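De : liste habitants-drimside
Date : 24 novembre 2019
Objet : Re: [drimside] compost en pied d'immeuble, on fait quoi cet hiver ?

Bonjour à tous,

Je réponds vite fait entre deux trucs, désolée pour le style.

> Le composteur du fond déborde, celui côté rue est à moitié plein
> et ça sent l'ammoniac dès qu'on lève le couvercle. Est-ce qu'on
> ferme jusqu'en février ? Et où est passé le broyat qu'on devait
> recevoir de Vuden ? Je n'ai plus rien à mettre dessus.

Alors, dans l'ordre.

Fermer : non, à mon avis. L'an dernier on a fermé, tout le monde a perdu l'habitude et il a fallu refaire des affiches au printemps. Par contre oui pour mettre le bac du fond au repos. On ne verse plus rien dedans, on le brasse une fois, on couvre, on n'y touche plus avant février. Tous les apports dans celui côté rue.

L'odeur : trop d'épluchures, pas assez de sec. Les tontes de la rue Salem n'ont rien arrangé, 10 sacs d'un coup, en paquets compacts. Faut les ressortir à la fourche, les laisser s'aérer sur la bâche et les remettre petit à petit avec du carton brun déchiré (sans scotch svp, j'en ai encore retiré une poignée). Règle simple : 2 seaux de cuisine, 2 seaux de sec. Oui c'est beaucoup. Oui il le faut.

Le broyat : Vuden ne livre plus en dessous de 3 mètres cubes, je l'ai appris au téléphone. J'ai demandé à Drivison, ils en ont, gratuit si on vient le chercher, mais il faut une remorque et quelqu'un pour pelleter. Qui a une remorque ??? En attendant : feuilles mortes. Le tas sous les platanes est à tout le monde, servez vous, évitez juste celles qui ont des taches noires.

Photos :

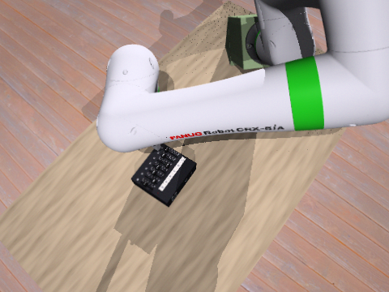
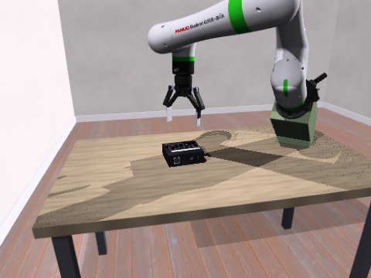
Reste la question des agrumes, qui revient à chaque fois. En petits morceaux et pas tous les jours, ça passe très bien. Le pain non, la viande non, les rats on a déjà donné. Les coquilles d'oeuf écrasées oui, entières elles ressortent intactes au tamisage et c'est pénible.

Pour le tamis justement : le grillage est crevé dans un coin. Si quelqu'un a une chute de maille fine je prends, sinon j'en achète et je passe la note sur la caisse du jardin.

Et remettez le couvercle à fond quand il pleut, le bac côté rue était une vraie soupe. La fourche se range dans l'abri, pas plantée dans le tas, le manche est en train de pourir.

Répondez sur la liste pour la remorque, pas à moi en perso, je m'y perds.

Bon dimanche ou bonne semaine selon quand vous lisez

--
Liste habitants-drimside
Pour vous désabonner, écrire à la liste avec « stop » en objet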